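Session 4: Choosing a gripper kit (the Pliline two-finger)

Right, last week we did arms, and most of you asked me afterwards what goes on the end of them. So this week is all about the end! I'm going to use one kit as our worked case, the Pliline two-finger with the wrist camera, because it's the one we've got in the Pirnton lab and you'll all be using it by the end of term. I've tried to be fair to it. I don't love everything about it.

What you get for the money

The full kit is 3,000 pounds, and for that you get the gripper body, 2 fingers, the wrist camera with its bracket, a cable that is slightly too short (more on that in a minute) and a year of Mandik, the software that records what the camera sees along with where the arm and fingers were at the time. Spare fingers are 125 a pair. Put them in your budget from day one. Fingers are like bicycle tyres, they're meant to wear out, and I've marked far too many project plans where somebody bought the gripper and then had no money left when a tip snapped.

The other option on your reading list is the Probert, at 1,000 pounds. It's a perfectly decent gripper and I'd happily use it for picking up the same box all day long. It has no camera, though, and by the time you've bought one, made a bracket and got the timing to line up you've spent a good few weekends on it (ask me how I know).

The fingers

These are soft-ish fingers with ridges moulded in and cutouts up near the tips. The idea is that the finger gives a little when it meets something, so you can be a bit sloppy about where you close and still get a hold. That's lovely for mugs, fruit and folded cloth. It's less lovely for anything small and heavy, where the bend works against you and the thing starts to swing.
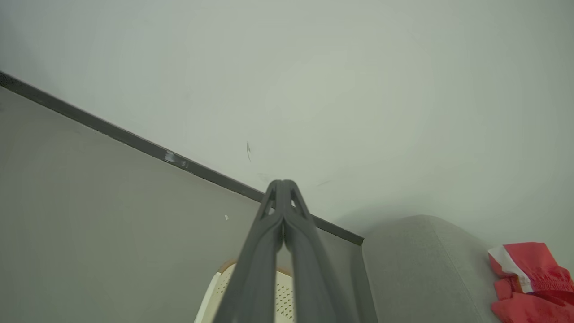 Now the camera. It rides on the wrist, so it goes wherever the hand goes, and the fingers are always in its view. Students tend to see that as a fault and try to crop them out. Please don't! Having the fingers in view tells you how open they are and what's between them, and you'll want both when you're working out why a pick went wrong. What you do need to watch is the angle of the wrist. Tip it up and you'll record a lot of ceiling, and plain surfaces give the software very little to hold on to when it's trying to work out how the camera has moved.

My grumbles

The cable, as promised. Buy a longer one before you start. The bracket screws want checking every few sessions too, as a camera that has shifted even slightly will spoil your calibration and you won't get a warning. And Mandik's export menu is a mess, so I've put my own settings on the course page for you to copy.

For Wednesday

Pick a job from your own home, anything you do with one hand, and write me a page on whether you'd buy the Pliline or the Probert for it. Include the cost of spares. Bring the object with you if it fits in a bag.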